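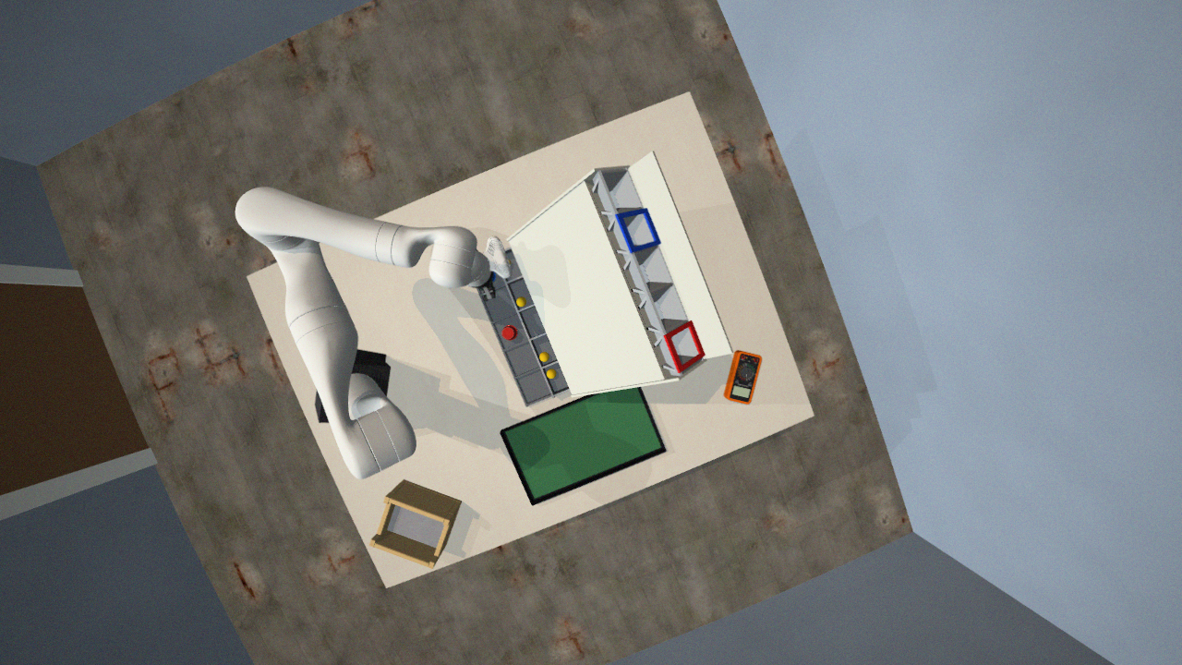 A simulated robot arm reaching over a gray tray on a speckled tabletop.

Bindex reports in November, and I have already had two people ask me whether they should buy before the call. I don't give advice on this blog, and if you've read it for any length of time you know my advice wouldn't be worth much anyway. I sold Deng three weeks before it doubled. But I did spend last weekend with the last few shareholder letters from Bindex and a pot of coffee, and I came away less cheerful than most of the people posting about it.

Start with the number everyone quotes. The company says it has over 1,000 customers. Fine. Go back to the letter from a year ago and the word was "subscribers," and before that it was "active accounts." Those could all be the same thing. They could also be three different things, and when a company changes the label on its favorite number twice I want to see a footnote telling me why. There is no footnote. There's a chart, with a line going up, and the left side of the chart doesn't start at zero.

Then there's the pay plan, which is what got me reading in the first place. The chief executive gets a block of stock if the share price averages $109 or better over a quarter. I have no problem with people getting paid. What bothers me is that the plan is tied to the share price and nothing else. Sales could be flat, the Kundville plant could sit half finished, and if the market happens to be in a good mood that quarter the stock gets handed over all the same. The old plan had a cash flow test in it. The new one doesn't, and the filing gives that change one sentence, which says the board wanted to "simplify alignment with holders." I'm a holder (a very small one) and I don't feel any more aligned than I did before.

Kundville is the other thing. When the plant was announced it was supposed to bring 800 jobs, and the county gave up a good chunk of property tax to get it. The latest letter says the site is "on track for initial operations." Initial operations of what? It doesn't say how many people are working there or what they're making. I went through the letter again looking for a headcount and couldn't find one. Maybe it's in the annual report. If you find it, send me the page number and I'll fix this post.

Leen Qaisi, who used to write about small manufacturers and still emails me when she thinks I've gotten something wrong, thinks I'm being too hard on them. Her argument goes like this: new plants are always late, companies are always vague about them, and Bindex has less debt than Irberg did at the same stage. All true, as far as I can tell. Irberg came out of it all right. But Irberg also told you every quarter how many units it shipped, even in the quarters when the answer was embarrassing, and I'd feel a lot better about Bindex if it did the same. Leen's reply to that was that I also complained about Irberg the whole way up. Also true.

The price is my last gripe. At the moment the stock trades at 8 times sales. Sales, mind you — profit is still somewhere over the hill. You can make a case for paying that if sales are going to double and keep going, and the people who own it will happily make that case for you at length. I tried running it the dull way, with growth slowing down a bit each year like it does at nearly every company I've ever owned, and I couldn't get anywhere near today's price. I had to assume fatter margins than they've ever reported. Maybe they get there. Management says so, but management also gets the stock at $109.

So what will I be listening for on the call? Mostly whether anyone asks about deliveries in plain terms, units out the door and paid for. The last call had forty-five minutes of questions and a lot of them began with "congratulations on the quarter." I'd also like someone to ask what counts as a customer. If I buy one thing from them and never come back, am I in the total forever?

I'm keeping my handful of shares for now, mainly so I can keep getting the proxy and voting against the pay plan. That vote isn't binding, by the way. They can thank us for our input and carry on.

Comments are open. Please don't send me the chart with the line going up, I have it.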